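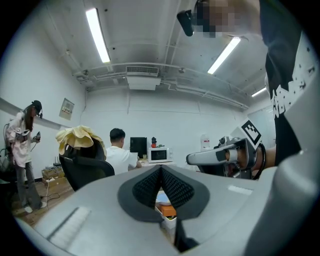
Figure 4. Shared room at Talside, late afternoon. A grey ledge runs along the left wall at shoulder height, with a small framed sign above it.

4.2 Surfaces that were not planned as storage

The inventory of the nine rooms gave 1339 recorded placements of objects. In the previous section we treated the shelves, cupboards and drawers, that is, the places which the users of a room themselves call storage when they are asked. In the present section we look at the remaining places. These are the backs of chairs, the tops of appliances, the floor beside a desk, and ledges of the kind shown in Figure 4. We call them secondary surfaces, following the terms of Section 2.

Ledges were used less than we expected before the study. A ledge at shoulder height is easy to reach for a standing person, but the users told us that they do not think of it when they have their hands full. One user in the Partanen building said that a thing put on the ledge is "already half lost." We do not know if this is a general opinion, and the interview guide had no question on it.

The back of a chair is the most frequent secondary surface for textiles. Of all placements, 222 were of cloths, towels, jackets or other soft items on a chair. The office chair was preferred for this purpose over the fixed chair, also in rooms where both types stood near to each other. Users gave two explanations. An office chair can be rolled to the place where the cloth is needed, and its back is often wide enough that the cloth does not have to be folded first. The second point was mentioned mostly by people who do the folding in the same room. For them the chair is a station in the work, where a cloth waits until somebody takes its corners and brings it to the table. 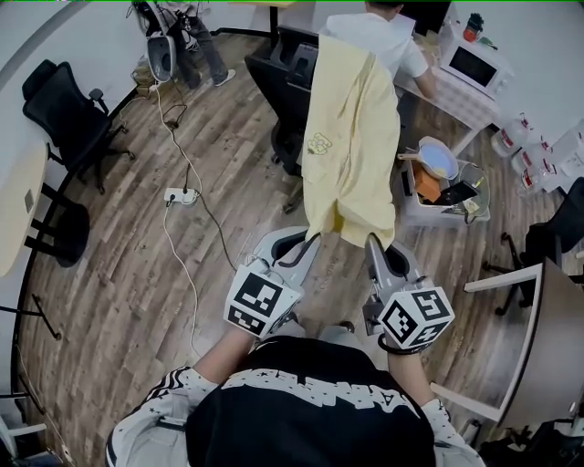
The difficulty with a large cloth on a chair is the lower part. It comes down in folds toward the floor, and the person who wants to fold it must first find the two bottom corners. Several users solved this by always lifting the cloth from the bottom and laying it upward over the back, so that the first fold is made on the chair itself. Others carried the whole cloth to a desk. This second method demands a free desk, and in a mixed room the desk is seldom free for long. A desk with a tablecloth and a microwave oven on it is in practice a kitchen counter, also when the room plan lists it as a work place.

The tops of microwave ovens need a separate comment. They are small and a little high, and still they had objects in most of the rooms we visited. Typical were jars and other small items which belong to eating — things that are used together with the oven or soon after it. We coded such items as "in use" when they were moved between the morning and the evening visit, and as "resting" in the other case. Robel Gidey, who made the second coding, has pointed out that a jar can be moved and returned to the same spot between two visits. The share of resting items is therefore possibly too high, and we do not report it as a separate result.

4.3 Bins and objects on the floor

Open plastic bins are common in mixed rooms. A bin on the floor beside a desk can hold a frying pan, a glass bowl and a packed box together with things that have no relation to cooking. We asked the users how they decide what goes into the bin. The most usual answer was that size decides first, and only after this the kind of object. The pan is laid in with its handle wherever there is space for it, boxes are put upright, and flat things slide down at the side. Glass bowls were a cause of worry in several interviews. At the Pluvard site the users had agreed in January that glass is placed last and at the edge, but the rule was not written anywhere and new users did not know it.

Large water jugs are a different case. They are heavy when full and nobody wishes to lift them twice, so they stay where they were set down, normally along a wall. In the sketches that we asked the users to draw from memory, the jugs were often missing, although they occupy more floor than the bin. A chair beside them was nearly always drawn. We understand this as a sign that the jugs are seen as a part of the wall.

For the room plans in Section 5 we have counted the bins as furniture and the jugs as goods. This choice has some effect on the values for free floor, and a reader who compares our plans with the Flonik survey should keep it in mind, for in that survey both were counted as goods.

Related items
Folding on the chair and folding at the table: a short comparison
What users forget when they draw a room
Coding guide for secondary surfaces, version 10
Shared kitchens in office buildings: interview notes

Contact the editors | Copyright the authors | Back to top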